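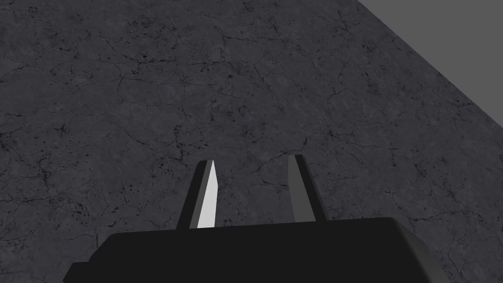
Words: Mekdes Araya, Drusine product team
Updated in May

Drusine Wrist View Pack

The Wrist View Pack adds a camera behind the fingers to any two-finger gripper in the Drusine simulator. It records what the hand sees while an operator drives the arm, and saves each run as one episode for training.

The cracked dark grey floor is one of 181 ground textures supplied. Textures, light direction and background shade can be changed between episodes or left fixed.

What you get
Wrist camera with adjustable tilt
Finger opening and arm pose logged with every image
4 ready-made pick and place tasks
1010 sample episodes, recorded by our operators in Mestham

Licence
One licence covers 2 workstations. Extra seats are sold singly.

Works with
Drusine desktop and the Grostivance hand controller. Keyboard control is fine for checking a setup – we don't advise it for recording. Episodes export straight to Lūse for trimming and labelling.

Failed grasps are kept by default and tagged as such. Turn this off under Recording, Keep failures.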